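June 19, 2018

I joined the robotics club at Rastwood in October because the welding class was full. I mention it so you'll know how much destiny was involved. The evening program lets adults sign up for whatever has a seat left, and the robotics club had plenty of seats, a coffee maker with a personality disorder, and a poster for the Greltier Challenge taped to the door. I had not touched a line of code in my life unless you count the formulas I use to figure out my gas mileage.

The Greltier Challenge, for those of you who have better hobbies, is a contest for student and community teams. Your robot arm has to clear a table. That's the whole thing. There are plates, there is food on the plates, and the arm moves the food where the rules say to move it without throwing it, squashing it or knocking the plate onto the floor. A toddler can do this, though a toddler would lose points on the throwing.

The first round is done entirely in simulation. Each team gets the same arm, the same table and the same room, all of it living inside a computer, and you write the program that makes the arm behave. Only the teams that survive go on to Plellstead in the fall to try it with real hardware. I was disappointed by this for one evening. Then I watched our first attempt drive the gripper straight down through the tabletop and out the other side, and I was very happy that we didn't owe anyone a table.

Our team is called Nishimura, after the street the oldest member grew up on. We voted. The other choice was a pun, and I'm still a little sore about it, so I won't repeat it.

My job, once it was clear I couldn't be trusted with the motion code, was the grasp list. For every object in the contest kit, somebody has to decide where the fingers should close and from what angle. Boxes are easy. Cans are easy if they're standing up. I did all of those in one evening and went home feeling like an engineer. Then I got to the fruit.

The pear has taken up more of my spring than I'm comfortable admitting. An apple is more or less the same from every side, and a banana at least commits to being a banana. A pear has a fat end and a skinny end, and if you grab it by the skinny end the fat end swings down and it slides right out of the fingers. If you grab it by the fat end, you need to open wide, and you need to know which way the neck is pointing so you don't come down on the stem. Our program had opinions about which way the neck was pointing. They were wrong opinions, held with confidence, and I know people like that but I've never had to debug one.

The fix we tried first was to measure the outline from overhead and assume the wider half was the bottom. Fine idea. It worked on the pear by itself. On a plate, the program kept lumping the rim in with the fruit and deciding it had found one enormous, very flat pear. It would open the gripper as far as it would go, think it over, and stop. I've had days like that too.

So in May we started keeping a log. Whoever was at the keyboard wrote down the run, the change and the outcome, and I typed it all into a packet that goes around to the team before each meeting. I am also the editor of the packet, the art department and the person who gets told the stapler is jammed. I put the pear in the last one, naturally.
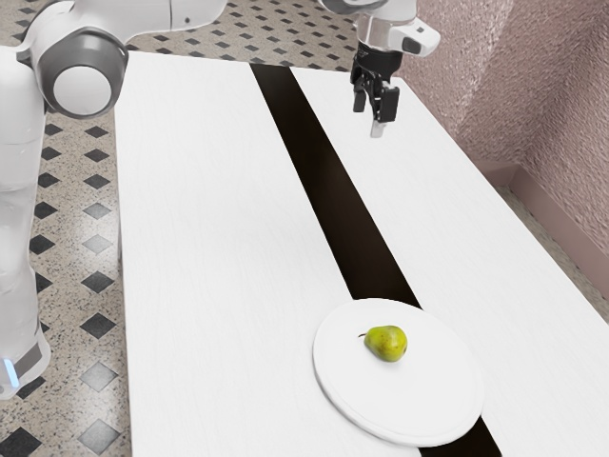 *Table Notes, Issue 9*

The dark strip down the middle of the table has its own history with us. Our program found objects partly by looking for strong edges, and there is no stronger edge in that room than white panel against near-black strip. For a couple of weeks it treated the strip as an object. It was the longest, darkest thing available, and the program wanted badly to pick it up. Now put a white plate right across it. The plate practically vanishes against the panels on either side, shows up beautifully in the middle, and comes out of our edge finder as something like a stubby rectangle with bad handwriting.

One of my teammates suggested we ask the organizers if we could change the color of the table. I thought this was a great suggestion. The rules, which I then had to read, say no.

What did help was boring. We quit leaning on edges so much and used the depth information, which had been sitting there the entire time, waiting for us to notice it. A plate is a little higher than a table. A pear is a lot higher than a plate. A strip that's flush with everything isn't higher than anything, so you can leave it alone. I drew this on the whiteboard with three colors of marker and got a round of applause that I choose to believe was sincere.

After that the neck question got much easier too, with the rim out of the way. We ran the pear overnight, turned a different way each time and with the plate shifted around, and came in to 600 finished runs and a log file that crashed my spreadsheet. Most were good. Of the bad ones, the majority were the same mistake, where the fingers closed a hair too early and nudged the pear so that it rolled toward the rim. I slowed the last bit of the descent and asked for a slightly wider opening. By the time we froze the code, the run counter for the whole project stood at 1424, and I would guess that I personally watched far too many of those with a sandwich in my hand.

A few things I've learned, for anyone thinking of joining a club like ours with the same qualifications I had:

- Read the rules before you fall in love with an idea. I'm serious about the table.
- Change one thing at a time. We all agreed on this in the fall and then didn't do it until spring, and there's a stretch of the log from April that might as well be poetry.
- Save the version that works before you improve it. I improved the can grasp in May. We now use the March can grasp.
- If you bring real fruit to a meeting to "study the shape," bring enough for everybody.

That last one was me. I brought a bag of pears and a salad plate from home and made people pick them up with kitchen tongs, eyes closed, while I took notes. I learned that people cheat. They feel around for the neck with the tongs first, tap tap, and only then commit. The arm doesn't get to tap. We talked for a while about letting it, one light touch on each side before closing, and it's on the wish list for Plellstead if we get there. Somebody pointed out that a real pear also bruises, and the room got quiet.

We sent in our entry with 2 hours to spare, which by club standards is reckless early planning. The submission page gave us a green check mark and nothing else. I took a screenshot of the check mark and I've looked at it more than once.

Results come out later this summer. In the meantime the club is still meeting, mostly to argue about whether the mug should be grabbed by the handle or by the rim. I'm a rim person. There's a handle faction and they have a slide deck. The welding class, I hear, has openings for next term, and I walked past the sign-up sheet on my way in last night and read it all the way through, and then I went upstairs and started on the mug.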